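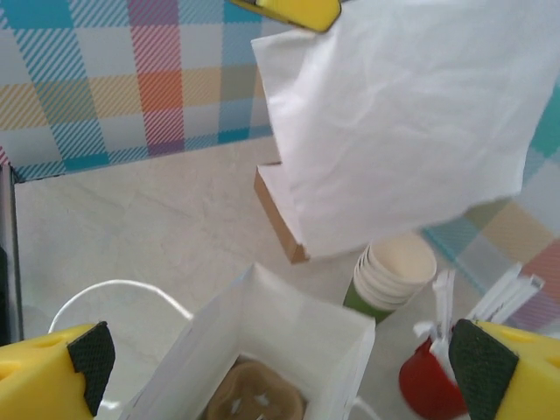

Posted by figueroa_publications, Member Services Board, January

The Publications Office requests comment from member branches on the future of the printed quarterly bulletin. At present 244 households receive it by mail. All other members receive the electronic edition, and the contents of the two are identical.

Our agreement with the printer, Plellisov, ends with the spring issue. The renewal terms they have offered raise the price per copy by 16 cents and set a minimum order of 250 where there was none before. The office sees two ways forward. The first is to renew and accept the small overrun. The second is to end the mailed edition after spring and place 50 copies at the Figueroa front desk for anyone who wishes to pick one up.

The office has not reached a position. Replies in this thread will be summarized for the February meeting. Please state your branch if you are writing on its behalf.

jovuvell_branch_office wrote:
The Jovuvell branch supports renewal. A large share of our paper subscribers do not use e-mail, and several have told the front office that the bulletin is the only notice they receive of schedule changes. Copies at the Figueroa desk would be of no practical use to them, as the bus from Jovuvell does not run after 2 p.m. and the desk opens at noon.

We would also ask that the office correct the mailing list before any decision is made. Two addresses on our portion belong to businesses that have closed.

ledger_and_line wrote:
I write as an individual member. I cannot support renewal on these terms. The bulletin was moved to heavier paper three years ago with no discussion, and postage went up as a direct result. If the paper edition is to continue, the office should first return to the lighter stock and ask for a new quote. It should also obtain a price from a second printer. I do not believe this was done last time, and the minutes are silent on it.

figueroa_publications wrote:
In reply to the previous member: the heavier stock was adopted after complaints that text from the reverse side could be read through the page, mainly in the events calendar. The change appears in the spring minutes of that year under "Other business." A second quote was requested last time and did not arrive before the deadline. We have asked again this month.

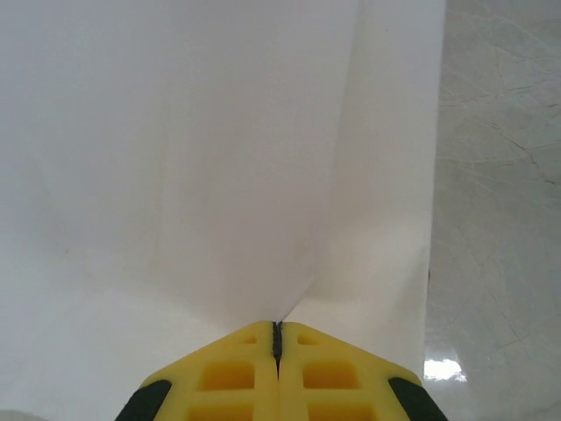

The point about weight is a fair one, and we have asked Plellisov to price the bulletin on both stocks. We have also asked whether a single large sheet, folded down to mailing size, would cost less than the stapled booklet. The staple is a separate charge on the invoice. A folded sheet would remove that charge but would require the calendar to be laid out again, and the office would need to find hours for that work.

narnia_room_bookings wrote:
Please retain the calendar as a full page in any new format. Groups that use the Narnia Room post that page on the door, and it is the reference we point to when two groups believe they have the same evening. When the calendar was split over two pages last summer we had four double bookings in one month.

quiet_subscriber wrote:
I receive the paper copy and I would not object to a folded sheet. I would object to small type. The present size is already at the limit of what I can read without a magnifier.

ledger_and_line wrote:
I accept the correction regarding the minutes, and withdraw that part of my remarks. My objection to the minimum order stands. We should not pay for copies that have no reader. If the two closed businesses are removed, the list falls to 242 and the overrun grows to eight. I would support a folded sheet on light stock for one year, with the list reviewed at the end of it.

jovuvell_branch_office wrote:
Jovuvell would take the extra copies. The clinic waiting room has asked for them twice. We do not regard eight copies as waste, and we would not wish the matter to turn on them. Our branch does not support a one-year limit, as subscribers would have to be told each winter that their bulletin may end.

figueroa_publications wrote:
Both positions are noted and will appear in the summary. The revised quote will be posted in this thread when it is received. Type size will not be reduced below the current setting under either option. Branches that have not yet replied may do so until the end of January.

Related discussions
Mailing list corrections: how to submit a change of address
Narnia Room: evening booking rules
Electronic bulletin not arriving (solved)
Bus service to Jovuvell, winter schedule
Spring issue: deadline for event notices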